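4. Sorting tasks and player attention in Mukidberg

4.1 Background to the task

The survival and crafting games considered in this paper all ask the player to spend part of each session tidying up. Items are picked up in the world, carried back to a base and put into storage. Designers often treat this work as a pause between more exciting activities, and reviewers tend to call it a chore. Our interviews gave a more mixed picture. Several players said they looked forward to it, and two of them said it was the main reason they logged in on weekday evenings.

Mukidberg is a useful case because it changed its storage rules while we were collecting data. Before the July update, each chest held a fixed number of stacks and any item could go in any chest. After it, chests could be given a category, and items dropped near a labelled chest were moved into it automatically. The developer's patch notes described this as a convenience feature. Players who already had large bases had to decide whether to convert them or leave them as they were.

We compared Mukidberg with Ukora, in which storage has stayed manual since release, and with Sopacua, in which there is no base storage at all and the player carries everything. The three games share a similar camera, a similar pace and a similar range of hand tools and clothing, so that differences in behaviour could be put down to storage with some confidence. They differ in how they handle other players. Mukidberg and Ukora allow shared bases, and Sopacua does not.

4.2 Item recognition

A player who sorts by hand has to recognise each item quickly, usually from a small icon or from the object lying on the ground. Workwear, tools and offcuts of building material cause the most trouble. They tend to be pale or grey, they are often modelled with dirt on them, and they are dropped on surfaces of much the same colour. Figure 2 shows one such object, a work glove. 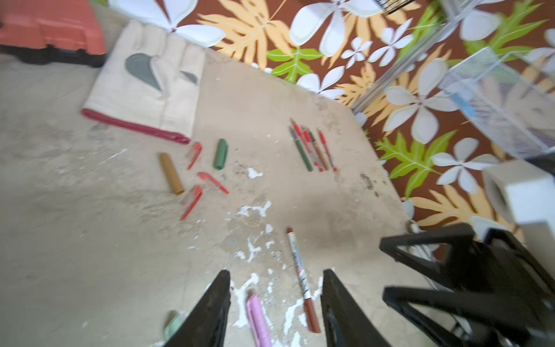

Figure 2. Work glove on a pale, dusty slab, with patterned fabric behind.

Players in the Ukora group reported that they learned to rely on outline first and colour second. They could name the common items within a few sessions, and after that most of their mistakes came from items that shared an outline, such as the two kinds of belt. In Mukidberg the automatic chests removed the need for this skill almost entirely. Players who started after the update were slower to name items from their icons than players who had started before it, even when both groups had put in the same hours. We do not regard this as a loss in itself. It does mean that a later quest in the northern quarry, which asks the player to find particular items in an unsorted heap, was much harder for the newer players than its designers appear to have intended.

Sopacua players did well on the same naming task, which we had not expected. The likely explanation is that a limited bag makes every pick-up a decision. A player who can carry very little looks closely at each thing before taking it.

4.3 What players did with the time saved

The usual argument for automatic storage is that it frees the player to do something else. We looked at session recordings from six Mukidberg players who had converted their bases in the first week after the update. Four of them played shorter sessions afterwards. They went out, came back, dropped their load beside the chests and logged off. The other two spent longer on building, and both described the change as an improvement.

Interview comments from the first four were not hostile to the feature. None of them wanted it removed. One said that the evening sort had been a way of going over what had happened on the trip, and that without it the trips ran together. Another had kept a single unlabelled chest by the door and still sorted that one by hand.

Shared bases complicated matters. Where several people used the same chests, manual sorting had been a common source of argument, mainly over where half-finished components should go. The labels settled most of these disputes, but they moved the argument to an earlier point - who had the right to set the labels in the first place. On two of the shared bases we followed, one player had labelled everything overnight and the rest found out when they next logged in. Both groups stayed together, though one later split its base into separate rooms with separate rules.

4.4 Limits of the comparison

The samples are small and the players chose themselves. People who are willing to talk at length about storage chests are probably people who care about them more than most. We also had no access to server data for any of the three games and relied on recordings that players made on their own machines, so short sessions may be missing where a player forgot to start the recorder.

A fourth game, Zastatia, was dropped from the comparison. It has a storage system close to that of Ukora, but its crafting is done almost wholly through menus and the items are rarely seen as objects in the world. The naming task could not be run in the same form, and a changed version would not have been comparable with the others. The Zastatia interviews are used in section 6, where the subject is trading between players.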